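4.2 Setup and upkeep of the simulated cell

Most reports on packing tasks give the cell a single line. We doubt that is enough. Our cell, internally called Vimurier, is a rendered two-handed robot working over a countertop, and keeping it in order took more care than the policy training did. Radka Softić rebuilt the start state in May after we found that 970 of 1635 logged resets had placed the box at a slightly wrong angle. The success rates computed from those resets looked fine, and we do not trust them.

Each reset now runs 2 checks before an episode is allowed to start: the pose of the box against its stored value, and contact between the box and the counter. Figure 3 gives a start state with the gray box open and empty, the plate with the cupcake and croissant at lower right, and black hands at both sides. Kojo Darko argued for a third check on the wrist joints – we left it out, and have no evidence that this was wise. Nor can we say whether a clean reset in simulation predicts anything about a physical cell.

Figure 3. Start state, Vimurier cell. 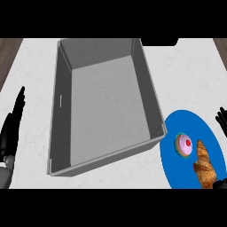
Page last changed: Thursday, 2:07 pm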